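Robots make the beds at Sornarlow's first open day

More than 500 people came through the doors of Sornarlow's training hall in Dellura this January, and plenty of them went around twice. It was the first time the robotics company had let the public into the place where its household machines learn their chores, and the line was already out to the parking lot by 9:30 in the morning.

What they got was a working day with visitors in it. Sornarlow kept its regular schedule running, so the hall was full of people at laptops, robots on wheels and furniture that would look at home in any apartment. There was a bed, a sofa, kitchen tables and a whole lot of laundry.

The company builds two-armed robots on wheeled bases, and it teaches them by having people do the same job over and over with hand-held grippers that match the ones on the machines. A person smooths a sheet or folds a shirt with the grippers, the movements are recorded, and the robot's software learns from the results. Sornarlow says its library now holds 3,247 recorded chores, with bed making the biggest group by far.

Visitors could try it for themselves, and this was easily the hit of the day. It looks simple until you have a gripper in each hand and a bedsheet that won't lie flat! Kids tended to pick it up faster than their parents. One girl got a pillowcase on at her second try and was cheered by the whole line behind her, while a couple of grown-ups spent their entire turn chasing one corner of a blanket.

The kitchen demonstration drew a crowd too. A robot moved bowls from a table to a rack and back again, slowly at first and then with a bit more confidence as the morning went on. It dropped one during the 11 o'clock run, which got a gasp, and picked it up again on its own, which got a big round of applause.

A short talk followed on why homes are so much harder for robots than factories. On a factory line, the same part shows up in the same spot all day long. At home, a bed looks different every morning, and there's always something lying on it. The training crew changes the setup between sessions for that reason, swapping sheets, moving furniture and leaving everyday stuff in the way — toys, clothes, whatever is close at hand.
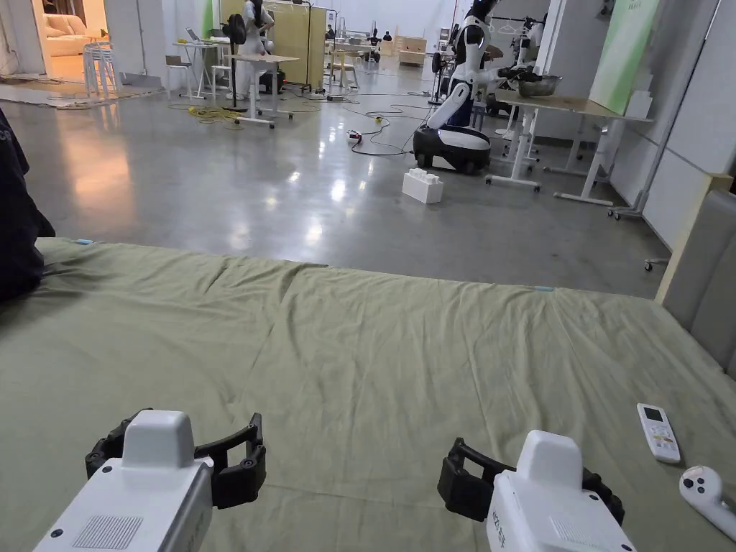

The next step is to get the machines out of the hall. Sornarlow plans to place 22 robots with its partner Condori, which runs short-stay apartments in Dellura and two nearby towns. They'll start with beds and dishes, and a member of staff will be on site the whole time. The trial is set to begin in April and run through the fall.

A software update called Flotovano is due before then. It is meant to help the robots deal with soft things like towels and blankets, still the part of the job that gives them the most trouble. Visitors saw an early version at work on a pile of hand towels. The folds were a little crooked, but the pile did get done — and the people watching seemed happy to stand there until the very last one.

Sornarlow hopes to hold a second open day in June, with longer hours and more grippers to go around. Entry will be free again, but visitors will need to book a time slot. Children under 12 must come with an adult. Booking opens in May on the company's website, and the hall is on the same bus line as Dellura's main station.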